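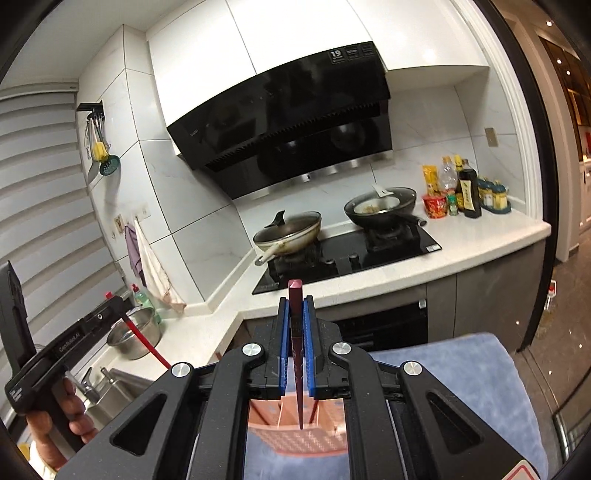 Anisa Yusof wondered whether chopsticks need a holder at all, as her family keep theirs flat in a drawer. We took that up in our report on small kitchen storage at Clelthorpe.

## Holder

We used a pink plastic basket with holes in the front, and red chopsticks in two shades. Emiliano put them away 20 times, first in the holder and then in a drawer.

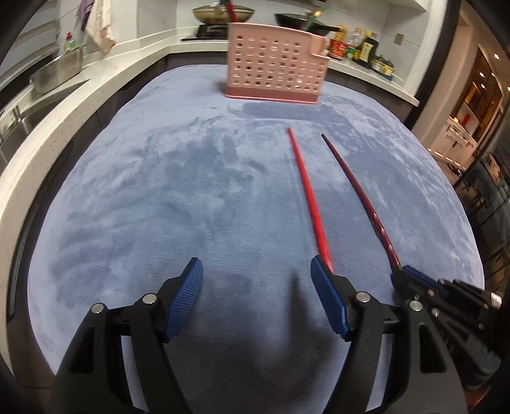
The drawer was slower by almost 3 seconds a go, mainly from lining up the thin ends. Mylene still preferred it for dust.

Next: repeat with spoons in March.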